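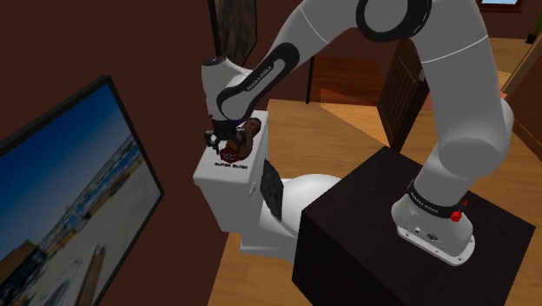

Rehema Sang wrote back after the first write-up to say that she liked the rendered rooms but couldn't see how a policy that had never touched anything real was supposed to pick up a real bottle, and could I please put the answers somewhere easier to find than the bottom of a long email thread.

Fair enough! So this page is the email thread, tidied up. I've kept the questions more or less as people asked them and answered in my own words, which means there's a bit of grumbling in places. If you want the version with equations, that's the paper.

## The basics

### What is Musus?

Musus is our way of training a robot arm to pick things up in simulation, with the room itself changed between attempts. Lots of people already vary colours and lighting. We do that too, but we also swap the walls, the floor, the furniture, what's hanging up, where the light falls, what the arm is standing on and what it's been asked to reach. Then the same policy has to cope with all of it.

The name is a typo in a folder name that stuck. Sorry, there's no better story.

### What question were you trying to answer?

Whether the stuff in the background matters. When a policy trained in simulation falls over on the real bench, people (me included) tend to blame the physics first: friction, contact, the gripper closing a touch too early. I'd spent months fiddling with friction and got very little for it. Socorro Condori suggested leaving the physics completely alone and changing only what the camera sees, and that's the experiment.

### So what did you find?

Varying the whole room helped more than varying colours and lighting, and it helped most on the real arm. In simulation the two versions look fairly close, and if we'd stopped there I'd have shrugged and moved on. On the bench at Trollthorpe the gap was plain to anyone watching. The colours-only policy would drift towards bits of background, especially dark upright things near the edge of the view. The Musus policy did that far less.

I want to be careful with this. It's one lab and one kind of arm. I'd be delighted if somebody else tried it.

## The simulated rooms

### How many rooms are there?

171 in the training set. They're built from a pool of furniture, fittings, framed pictures, plants, doors and so on, with a generator that picks a layout and then places the arm and the target. Every room gets rendered from more than one viewpoint, and the viewpoints are a bit rough on purpose: some are very close to the arm, some have half the target hidden behind the gripper.

### Does the furniture have to make sense?

No, and this was the longest argument of the whole project. My first generator had rules (chairs near tables, that sort of thing) and it took ages to write. Then I turned the rules off one evening to debug something else, left a training run going overnight by mistake, and it came out no worse. We re-ran it properly and got the same answer. The only rules left are that objects can't pass through each other and the target has to be somewhere the arm can reach.

I still feel slightly sad about the chair rules.

### Why does the arm always sit on a plain block?

It's the simplest way to move the base about without having to model a different table every time. The block changes height and surface, the arm stays bolted on top, and the generator can park the whole lot wherever there's floor. On the real bench the arm is on a steel table. We never modelled that table and it didn't seem to cause any trouble.

### Are the objects standing on tables?

Sometimes. The generator looks for any flat, level surface of a sensible size and uses that. It could be a shelf, a lid, a stool or a windowsill. Flat surfaces are flat surfaces as far as the planner's concerned! What does matter is how much space there is for the fingers to come down either side, so that gets checked before a scene is kept.

### Do the renders need to look realistic?

Less than I expected. They need decent shadows and they need clutter. We tried a slower, prettier renderer for a while and it mostly made the office warm. Blurry textures on pictures and labels made no difference that I could measure, so we stopped chasing sharper ones.

## Training

### What does the policy get as input?

One colour picture and the joint positions of the arm. There's no depth and no list of where things are. The target is named with a short text tag. I know depth would make life easier, and several people have told me so, some of them quite firmly. The trouble is that our depth camera hates shiny things, and half of what I want to pick up is shiny.

### Where do the demonstrations come from?

A planner does them all. In simulation we know exactly where everything is, so the planner (it's called Lirnosard, and it's ours, and it's ugly) can work out a clean path to the target and close the gripper. We record what the camera would have seen along the way. The policy then learns to copy the motion from the pictures alone. Attempts where the planner drops the object get thrown out.

### Did you try keeping the failed ones?

Yes, briefly. It made the policy hesitate just above the object, opening and closing its fingers like a crab. I think there's something useful in failed attempts if you label them properly, but I haven't had the patience.

### How many times did you train it?

Five times for each version, from different random starts. Please do this if you repeat the work. Our best run and our worst run with the same settings were far enough apart that, if I'd only had one of them, I could have written two completely different papers.

## Testing on the real arm

### What were the test objects?

There are 13 of them and none was in the training pool. Bottles, a wooden spoon, a sponge, a lumpy clay thing from somebody's evening class, a torch, and so on. The full list with weights is in the repository. We picked them before training anything and wrote the list down, so I couldn't quietly swap out the ones that went badly. (The sponge went badly.)

### How many attempts did each one get?

Each trained policy got 5 attempts per object, with the object moved and turned between goes. The positions came off a printed sheet. I did consider placing them by eye, and Socorro said no, and she was right: I'd have started putting the torch where I knew it worked.

### What counts as a success?

Object lifted clear of the surface and held while you say "one elephant, two elephant" out loud. The paper has a more dignified wording. If it slipped out afterwards, on the way to the bin, we still counted the pick, because the drop-off motion wasn't learned.

### What's the Wikström test that keeps coming up?

It's our name for the nasty background test. We hang a big framed poster behind the bench, move it between attempts and see whether the arm gets distracted. Any large picture with strong edges will do. The colours-only policy was quite upset by it. The Musus policy noticed it now and then (you can see the wrist twitch) and mostly got on with the job.

### Where does it still fail?

- Clear plastic. It goes for the shadow or the cap and misses the rest.
- Soft things that squash. Nothing in simulation squashes, so it closes too far.
- Anything the same colour as the gripper. Ours is black, and a black torch lying between black fingers is hard work.
- Low evening sun across the bench. A hard wedge of light is in the training rooms, but the real thing moves while the arm's thinking.

I've tried more light variation for that last one. It helped a little. Curtains helped a lot.

## Using it yourself

### Do I need the same arm?

For our trained policies, yes, or something with the same joints and a similar two-finger gripper. For the room generator, no. You can drop in your own arm model, though you'll have to redo the reach check, and the reach check is the most boring file in the project. Rehema got hers going with a different gripper and sent me a patch, so start from that branch.

### Will it run on one graphics card?

Training will, slowly. Rendering is the bit that hurts. My advice is to render everything once, save the pictures and train from disk. I used to render as I went along, because it felt cleverer, and spent most of my time waiting.

### Can I add my own rooms?

Please do! A room is one text file listing which pieces are allowed and how big the floor is. Check the scale of anything you import. I once had a pot plant the height of a door in there for weeks and the training curves looked perfectly normal.

### Is it safe to run on a real arm straight away?

Start slow, with the speed limit right down and your hand on the stop button. The policy knows nothing about people. It also knows nothing about your mug. We keep a box drawn around the bench in software, and the arm stops if it tries to leave it. That box is set up separately from Musus, so you'll need to make your own.

### Are you going to do drawers and doors?

Drawers are next. The planner can open them in simulation already, one in every few tries, and the rest of the time it pulls the whole cabinet across the room. I'm working on it.

### Where do I send questions?

The issue tracker is best. Tell me which branch you're on and attach one rendered picture from your own training set, as I can usually spot a wrong scale or a missing shadow faster from that than from a log.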